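We use cookies to improve your experience. Accept | Manage settings

Why a terrazzo maker went back to small batches

Jun 1, 2024
By the Clondholm Trades Desk

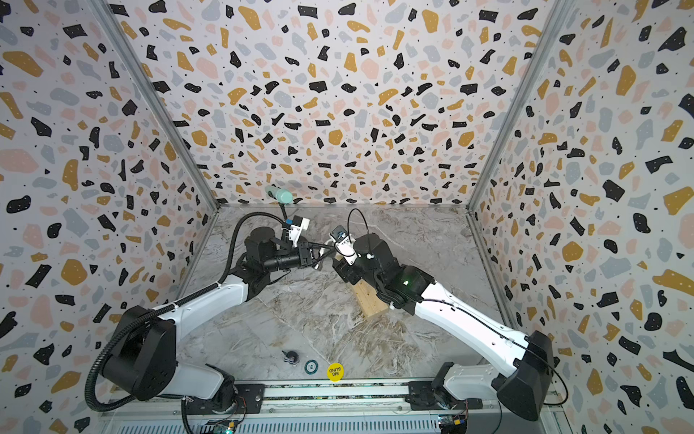 Chips, cement and patience

The owner of Ganoline, a flooring workshop on the north side of Clondholm, does not like the word revival. "People were walking on terrazzo the whole time," she says. "They just stopped looking down."

She learned the trade at Cabello, which closed its grinding shop when she was 38. She bought two of its machines and a pallet of marble chips, and took her first job that September, a school hallway of 1002 square feet.

Most orders now are smaller. Pattern has come back in cheaper forms too, on wallpaper and printed panels, and she has no quarrel with that. "Somebody buys the print, then they ask what the real one costs – sometimes they faint, sometimes they order."

The real one takes time. A poured floor has to cure before grinding, and she will not be hurried. "I lost a $1485 job over one extra week. I'd lose it again."

Her next project is the lobby of the Zellen building. She is still choosing the chips.

Sign up for our weekly newsletter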